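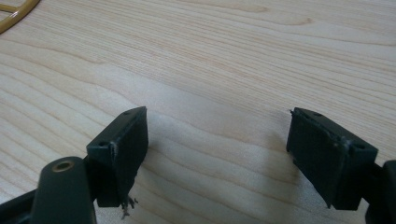

So October was month one of the new setup at Rostberg, and I promised I'd write something about it. My job used to be packing small parts by hand, all shift long. Now I spend most of it teaching and checking, and my wrists are thrilled! Pay stayed the same (we asked – twice). The part I miss is the talking. There were 5 of us on one bench and you heard everybody's weekend by Monday lunch. Now we're spread out, and the pads wear down quicker than I expected, so I've got a drawer full of spares. More once Lei is up and running.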